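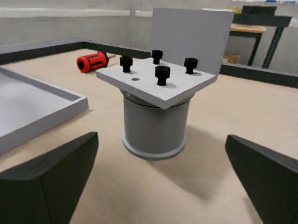

Oddur Norðdahl wanted to know why we can't just go to a shop and buy a robot, the same way you'd buy a bike. I love this question! I plan the equipment for a robot workshop in Ernport, so buying things (and very often not buying things) is my whole job.

You can buy a robot arm. The trouble is that an arm in a box can't do much. It's a bit like getting a goldfish and forgetting the tank, the food and somewhere to put it all. So my first question is never "Which robot?" I ask "What's the job?"

Let's say the job is picking up small parts and fitting them together. Straight away I've got more questions. How heavy are the parts? How far apart do they sit? Can one arm manage, or does it need a friend to hold things steady? Two arms can do cleverer jobs than one, but they cost twice as much, they take up more room and they mustn't bump into each other.
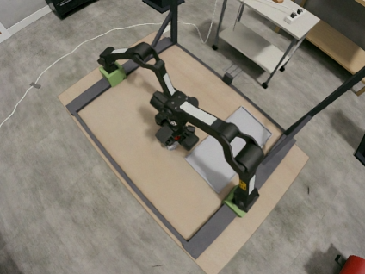
Two arms on light green blocks, reaching in to the middle of the board.

Next comes my list. I write down every single thing we might need, even the boring bits, and our last list had 119 lines on it. Arms and grippers were up at the top. (A gripper is the robot's hand, and it's often sold separately, which catches lots of people out.) After that came a strong table, posts, cables, trays, bolts, spare fingers for the grippers and plenty of other things that don't look exciting in a catalogue.

Now for the money. A plan for how you'll spend your money is called a budget. Real budgets have very long numbers in them, so let's play with pretend coins instead. You've got 1000 coins. How would you share them out?

My first go might look like this:

Two arms: 600 coins
Grippers: 150 coins
Table and posts: 100 coins
Cables and bolts: 40 coins
Safety things: 60 coins
Just in case: 50 coins

Add them up and you get exactly 1000. Hooray! But look at that last line. Grown-ups call it a contingency, and it's there for surprises. When I started I kept wanting to spend it on a fancier gripper, and then one April we found we'd ordered the wrong bolts and I was very glad of every coin. 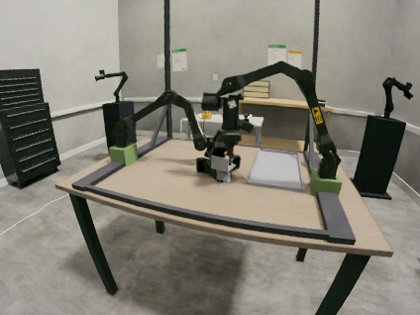 Couldn't you save money by getting a cheaper table, asks Troels Thorlacius. You could try! I did once, with a wobbly one, and I don't recommend it. If the table shakes when an arm swings round, the hand ends up in slightly the wrong place, and with tiny parts even slightly wrong is too much. I'd sooner wait for a second arm than put two good arms on a bad table.

There's a cheaper trick that I do like, and that's building the room on a computer before you buy it. You put in a pretend table and pretend arms and then you move them about. Can both hands reach the middle? Is there still space for a tray? If something's in the wrong place you drag it somewhere else, and you haven't drilled a single hole in anything. The pictures on this page are computer ones like that.

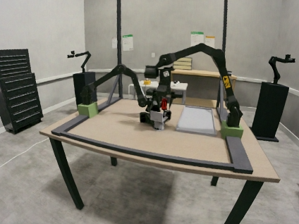 Waiting goes in the plan too. Some things arrive quickly, and some have to be made after you order them. I once waited 12 weeks for one part – and it was a part we needed on the very first day. So now I put a waiting time next to every line on my list, and I order the slowest things first. The cables can come later.

If you'd like to have a go yourself, get a big piece of paper and pick a job for your robot. Sorting your socks is a good one. Draw the table and mark how far the arm has to stretch, then make your list and share out your 1000 coins. Keep a few back for surprises. And leave some space on the paper for crossings-out – mine always has lots.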